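Basket weaving in Ceston

Basket weaving in Ceston is the craft of making containers from willow, split wood and rush, as done in the river town of Ceston and the villages upstream, Trellell mainly. Known for plain rectangular baskets, low sides, no lid. Also round field baskets, fish traps, chair seats. Still practiced, on a much smaller scale than before.

Origins

First written mention is a toll list of 1172. Baskets charged by the dozen at the Ceston bridge, same rate as brooms. Nothing on who made them. Older finds exist, scraps of woven willow from the mud below the bridge, but dating on these is disputed and the museum label has been changed more than once.

Willow grew wild on the flood meadows and was cut by anyone who had grazing rights there. Later the meadows were divided into strips, and the strips planted. By then the town had 14 workshops, most of them on Salgado Street, which ran down to the soaking ponds. Ponds filled in now. The street name is older than the workshops and has no agreed meaning.

Materials

Willow is the main one. Rods cut in winter after leaf fall, sorted by length, tied in bundles. Three finishes in local use:

Brown: dried with the bark on. Needs the longest soak, a week or more for thick rods.
White: stood in water until spring, then stripped when the sap rises.
Buff: boiled with the bark on, then stripped. The bark stains the wood a reddish tan.

Split chestnut used for handles and for the bases of heavy baskets. Rush for seats only. Wicker, in everyday speech, means the woven work and not a particular plant, so cane and even paper cord baskets get sold under the same word. Older Ceston weavers do not like this and say "rod work" instead.

Technique

A rectangular basket starts with the base, woven flat between two stout sticks held upright in a clamp. Side stakes are then pushed in along the edges, pricked up (bent to vertical with the point of a knife) and tied together at the top so they keep there shape. A few rows of waling, three or four rods worked together, lock the bottom edge. Then the sides, usually plain randing, one rod in front and one behind. Corners are the hard part. A corner that leans is the usual mark of a beginner.

The border is made by bending the stakes down and tucking them behind each other in order. Ceston border goes behind two, in front of one. Trellell border goes behind one and looks thinner, wears out sooner. Handles last.

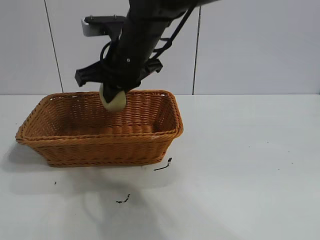 Rods must be damp the whole time. Too dry and they crack at the bend, too wet and the weave loosens later as the basket shrinks. Workshops kept earth floors for this reason, sprinkled morning and evening.

Types

Ceston flat. Rectangular, shallow, no handle. Made for market stalls, bread, laundry, whatever. By far the most common type, and the only one most shops still carry.

Pond basket. Round, open weave, two small handles. For lifting soaked bundles and for eels.

Bridge basket. Deep, oval, one hoop handle. Sized to the old toll, which was lower for goods carried on one arm.

Trellell cradle. Rare. Usually buff willow with a white band.

Trade

Most baskets went downriver by barge. Orchards took the bulk of them, one order for 1000 picking baskets is recorded in the Lasurum ledgers and was filled late. Lasurum was a fruit packing firm, biggest buyer in the valley for two generations, and when it changed over to cardboard and then plastic crates the trade fell off fast. Workshops closed or went over to furniture. The willow strips were grubbed up for corn.

Decline and revival

At the low point 4 weavers were working full time, all past retirement age. An evening class started in the Trellell school and later moved to Ceston, still runs, Monday nights, waiting list. Some replanting has been done on the north meadow. The rods are shorter then the old ones, possibly a different variety, possibly just poor soil.

A basket fair is held in August on Salgado Street. Selling, a speed contest for borders, second hand tools. Machine-made baskets are not allowed at the fair, although no machine has ever been built that weaves a full willow basket, so in practice the rule is aimed at imports.

Care

Dust with a dry brush. Wet briefly once or twice a year, outdoors, and let dry in the shade. Keep away from radiators. Woodworm shows as small round holes with pale dust under them; freezing the basket for two weeks is the usual treatment.

See also

Coppicing
Flood meadow
Ceston bridge
Rush seating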